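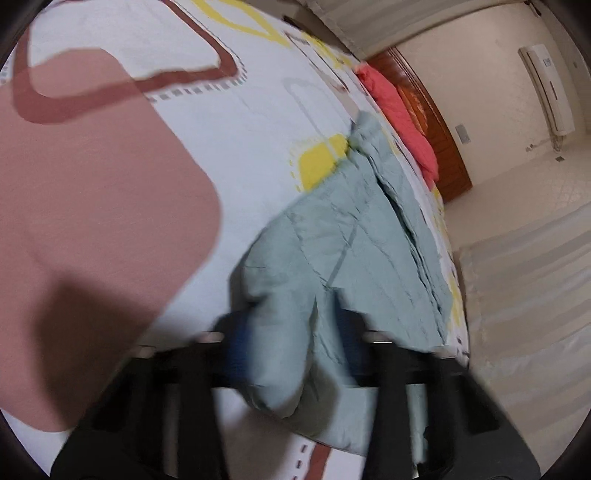
# Home Recording FAQ

For people collecting garment and bedding examples on the Uvham set. Last updated December 22, 2022.

## What are we collecting?

Short recordings of a person doing household work with the hand-held gripper. The current set covers clothes and other cloth handled on a bed: picking up, pulling straight, folding, turning over. The recordings are used by Vistineo to train a model that will later run on an arm with the same style of fingers.

## Why the gripper and not my hands?

The model can only copy what its own fingers could do. If you work with the gripper, every grasp in the recording is one the arm can attempt. Keep your free hand out of the work unless the task card says two-handed.

## How long should one recording be?

Up to 90 seconds. Most folds take less. If you reach the limit and the garment isn't finished, stop, mark the recording as incomplete and start again from the beginning. Incomplete recordings are still uploaded and still count toward your hours, but they go into a separate folder.

## What counts as one example?

One garment, one task, start to finish. Picking up a jacket and straightening its hem is one example. Straightening it and then folding it is two, and you should pause between them with the fingers open and away from the cloth.

## Do I need a special room?

No. We want ordinary rooms. A bedroom with a made bed is fine, and so is a couch or a large table. Don't swap a printed sheet for a plain one. Patterned bedding is useful to us, and the earlier Jumcombe set had too little of it. Do put away mail, prescriptions, family photos and anything else with a name on it.

## What about light?

Turn on the ceiling light if the room is dim. Daylight is fine. Shadows from your arm and the gripper are expected and you don't need to work around them. Avoid pointing the gripper straight at a lamp or a bright window for more than a moment.

## How should I hold a padded garment?

Quilted and padded clothes cause the most rejected recordings, so this answer is longer than the others.

- Take hold at an edge where you can: a hem, a cuff or the end of a sleeve.
- Get one finger on each side of the fabric before you close.
- Close slowly. Filling shifts when it is squeezed, and a fast close often leaves you holding only the outer layer.
- Lift a little before you pull, and check that the edge comes with you.

If you can't reach an edge, a bunched grasp in the middle of the cloth is allowed. Let go once the garment has moved to where you can reach an edge, then grasp again. 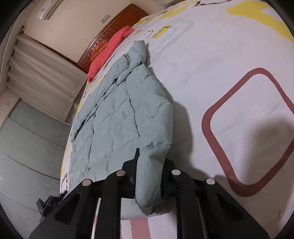

Move your whole forearm when you pull, and keep the wrist steady. Sharp wrist turns blur the video and make it hard to recover the path of the gripper. Llorente, who run the checks, reject a recording when the path is lost for 16 frames in a row.

## I dropped the garment. Should I delete the recording?

Keep going. Pick it up again and finish. A drop followed by a good second grasp is worth having. Delete only if someone walks into view, if you touched the lens, or if you were interrupted and left the task.

## Does the garment have to start in the same position every time?

It should not. Turn it, crumple it or throw it down between examples. Ten recordings of a jacket laid out in the same way teach the model very little. Some starts should be messy enough that you have to look for the edge.

## How many examples are needed?

The target is 400 per household, spread over at least 34 garments. Towels and pillowcases count as garments for this purpose. You can do them in any order. We suggest stopping when your hand gets tired, as grasps get sloppy and we usually end up asking for those again.

## Does the sound get recorded?

Sound is recorded and then removed before upload. You can have the radio on.

## The preview looks curved at the edges. Is something wrong with the lens?

No. The lens is very wide, so walls, floors and bed frames bend and the corners go dark. Judge the recording by the middle of the picture. You should be able to see both fingers and the part of the cloth you are working on.

## When do I upload?

At the end of each session, over home internet. Leave the unit on its charger until the light is steady. Sessions recorded in June on the old firmware need to be uploaded by cable, and the steps are on the card inside the lid of the case.

## Can I fold the way I normally do?

Yes. There is no house style for folding. Pick a way that works with two fingers and use it for that type of garment for the whole session. If you change your method, start a new session and say so in the notes field.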